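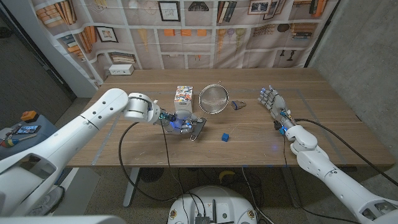

Trivosley phone drops to 3 fps when recording through the Lightfoot camera app

My Trivosley is on the May firmware and I use it with the Lightfoot app to record long clips at a fixed exposure. The first 18 minutes are normal. After that the preview falls to 3 frames per second and the saved file has the same stutter. The subject is a light wooden table with a rectangle of pale blue tape on it, and I use the tape to check that focus and white balance stay put. Both do. Only the frame rate changes. The stock app records the same length without trouble. Storage is not full, battery saver is off, and I have cleared the app cache. Is there a setting I have missed?

Jamila Sultana
Aug 28, 2020

Alistair MacLeish
Sounds like thermal throttling. The stock app switches to a lower bit rate when the processor gets warm. Lightfoot keeps whatever you set, so the encoder falls behind and frames are dropped. Try these in order:
Settings, Video, Encoder: change from Software to Hardware. The May firmware resets this to Software on some units.
Turn off Live Histogram. It runs on the same cores.
Lower the preview resolution. It does not affect the saved file.
If it still drops after 18 minutes with Hardware selected, post the app log. Look for lines with "buffer wait" and a value over 900. Under that, the encoder is keeping up and the fault is in storage writes.

Cunus
had this on mine, took the case off and it was fine

Trullura
Check the memory card too if you save to one. Mine slowed down on long clips until I saved to internal storage. Hardware encoding made no difference for me, but I have the older model with 6 GB.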